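Second Progress Report to the Clenia Fund
Shared Kitchen and Food Skills Program, Sostska

12 shares | 2 comments

This report covers the period from the end of our first report until June. It follows the order of the grant agreement, so the fund can compare the two documents easily. Where the work is late I say it in the same section and give the new plan.

1. Evening cooking courses

The agreement asks for 39 course evenings in the whole year. At the time of the first report we had held too few of them, mainly because the gas connection in the old school building was not approved. This approval came in the spring. Since then the courses run regularly, starting at 6:30 in the evening, and we expect to reach the full number before the grant year closes.

Letay Negussie teaches the main course, which is for people who cook for a family on a small income. She changed the program after the first weeks. In the beginning each evening had one theme, for example soups or bread. Now each evening starts from a short shopping list, and the group makes two meals from it, one to eat together and one to take home. Attendance is more stable with this form. People who missed an evening can also come back without feeling they lost the thread, and this was a problem before.

Bayu Goh teaches the shorter course for young people who live alone for the first time. This group is smaller than we hoped. We had planned for twelve places and usually seven are taken. I have spoken with the vocational school and they will put our leaflet in the welcome package for new students. I do not expect a change before the new school term.

2. Food storage and the shared pantry

The pantry opened one month later than planned. The reason was the cold room. The first supplier withdrew the offer, and the second one, Asov, needed time to send a technician. The cold room is now working and the temperature is written down every morning and every evening in a paper book. The food inspector visited once and asked for two changes: a lid on the flour bins, and a separate shelf for products with nuts. Both are done.

At the moment the pantry gives out dry goods, root vegetables and eggs. We do not yet take milk products. Gerd Pfeiffer is preparing the rules for this and wants to finish them before the autumn deliveries begin – I think this is realistic.

3. Recipe booklet

The text of the booklet is complete in the first language and half complete in the second. Zohreh Kazemi is doing the translation and also checks the measures, which were mixed between cups and grams in our drafts. The agreement mentions 200 printed copies. The printing price went up after we made our budget, so I ask the fund to allow a simpler binding, with staples and not with a spiral. The number of copies and pages would stay the same.

4. Work surfaces in the teaching kitchen

The question of the countertops took more of our time than I had expected. The old ones had open joints where water went in, and the inspector accepted them only until the end of the year. We compared stainless steel, solid wood and stone. Steel is the easiest to clean but it is loud when a whole group is working, and our teachers did not like it. Wood needs oil several times a year.

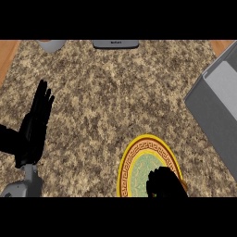 Aivar Mägi

The group prefers a speckled granite in tan, beige and brown, with wood kept for the side tables where people sit and eat. A mixed pattern of this kind does not show every crumb and small stain, so we will need a fixed cleaning routine and cannot trust only the eye. Letay has already written one, and it hangs in the kitchen for comments.

The local stone workshop, Entili, gave us an offer which is inside the budget line for equipment, if we take out the second mixer. We have asked for one more offer, as the agreement requires. No order will be signed before the fund has seen both.

5. Money

Spending on teachers and food is according to plan. Spending on equipment is below plan, for the reason given in section 4. Spending on printing will be above plan if the simpler binding is not accepted. The full table is sent separately with the receipts.

6. Next steps

– second offer for the countertops, and your decision on it
– rules for milk products in the pantry
– translation of the booklet finished
– new leaflet for the young people's course

I would be thankful for an answer about the binding first, as the printer keeps the present price only for a short time.

Contact: Sostska program office | © Shared Kitchen and Food Skills Program | Back to top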